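How to Wipe Down a Stone Counter Without Leaving Streaks

I put off learning this for years, and my kitchen looked cloudy the whole time (my mother was too polite to mention it!). Start by brushing the crumbs into your hand, then fill a bowl with warm water and add 3 drops of plain dish soap. Really, just the drops — more soap is what leaves that dull film behind.

Wring your cloth out well and work from the back toward you in long, overlapping passes. Skip the vinegar and the lemon, please, as both can etch marble.

Rinse the cloth, go over everything again with clean water, and change the water once it looks gray.
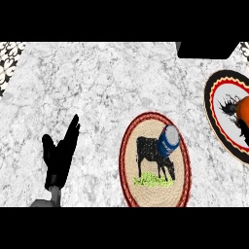 Then dry right away with a soft towel, folding it to a fresh side as you go. Spills of wine or coffee should be blotted, never rubbed, as soon as you spot them.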